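Filed under: Kitchens & Storage

Annelore Ehlers has fitted out shared kitchens for Ombridge since 2,000 square metres of offices opened in August, and her subject is the tabletop: what stays out and what goes in a cupboard.

"Plates stay out," she says. "A plate in a cupboard gets stacked wet." She prefers a wooden rack with upright dowels to a wire one. The dowels should stand far enough apart for a hand to take hold of the rim without touching the next plate. Colour matters to her only as a sorting aid — one colour per shelf, so a missing plate is noticed.

Snacks are kept apart from crockery. Bagged items go in a woven basket, which holds soft packets without crushing them. Chocolate bars go in a shallow tray. "In a deep basket they sink. You find them in spring."
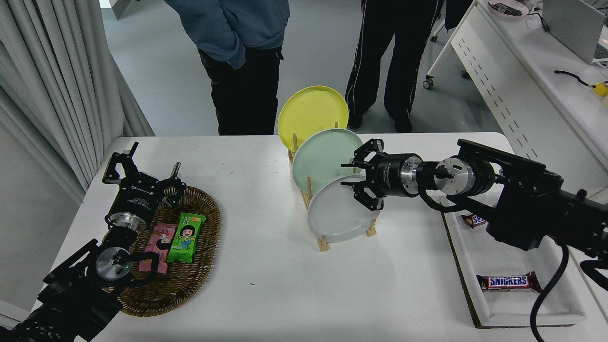 The tray should be white, she adds, and wiped daily, as crumbs show on it and get dealt with. Baskets are harder: a weave collects dust and needs a brush every 7 days.

Asked about the limit for a single table, she gives a width. "Leave 60 centimetres clear at the front. If you can't, take the basket away first." Her next kitchen, at Josmont, will have two tables, and she has not yet settled which one gets the rack.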